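Cuaderno de taller, junio, 16:40

Vuelta de la jornada de puertas abiertas de Tiris. Lo apunto ya, que mañana se me olvida la mitad.

Llegué tarde a la charla (el aparcamiento, un horror) y me metí directamente en las demos. La de Brammont era una celda de paletizado muy vistosa, con mucha lucecita, pero el ciclo era de 22 segundos y me pareció lento para lo que piden. Pregunté por el cambio de ventosas y me dieron un folleto. En fin.

Lo que me gustó de verdad fue lo de Viltlow: agarre de objetos sueltos con pinza de mano, en plan casa normal y corriente. Llevan unas 400 tomas grabadas y dicen que quieren llegar al doble antes de abrir el siguiente bloque. Me dejaron probar y ¡cuesta más de lo que parece! Yo bajaba demasiado rápido y cerraba antes de tiempo. El truco, según ellos, es abrir bien los dedos antes de entrar en la caja y no corregir a mitad de camino – a mí me salía corregir siempre.

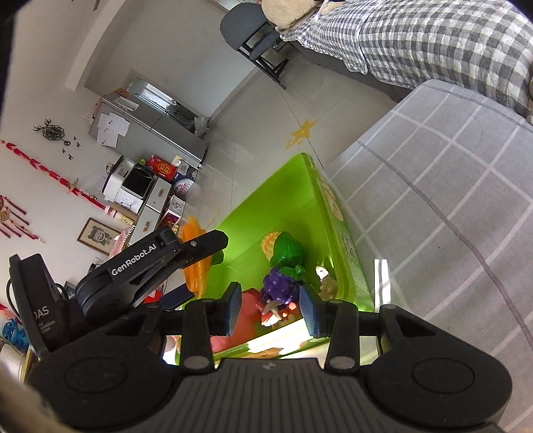 Las uvas de juguete son traicioneras, por la forma: si las coges por un extremo giran y se te van. Con el maíz me apañé mejor. Queda pendiente mirar si nuestras almohadillas, las de Pumphrey, aguantan 60 minutos seguidos de abrir y cerrar sin despegarse, que las últimas nos duraron un suspiro.

Pedir también el PDF de la charla. Y devolver la acreditación, que me la he traído puesta.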